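Zonderthorpe Allotment and Growers' Society
Minutes of the February meeting, Friday, 7.30 pm

Present: Iveta Vrabec (chair), Libor Zeman, Přemysl Kopecký, Panagiotis Leka (minutes). Apologies from Vratislav Matoušek, who is on the mend and sends his love.

Iveta welcomed everyone and thanked Libor for the ginger cake, which went down very well indeed. The last minutes were agreed.

Seed potatoes. Libor had prices from Brendis and from Vlček, both up on last year. After a good long chat — and some fond memories of cheaper springs — we agreed to order 3000 from Vlček, to be shared out in the usual way.
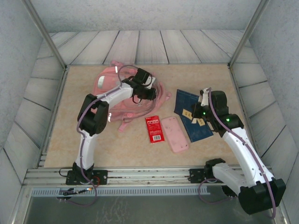

Přemysl wondered whether we might buy onion sets from the same firm and save on delivery. All were in favour, and he will kindly ring them.

Money. The balance stands at £747. Plot rents stay as they are.

Any other business. The 2 spare water butts go to the lower plots. Iveta will take Vratislav a card and the last of the cake.

Closed at 9.10 pm.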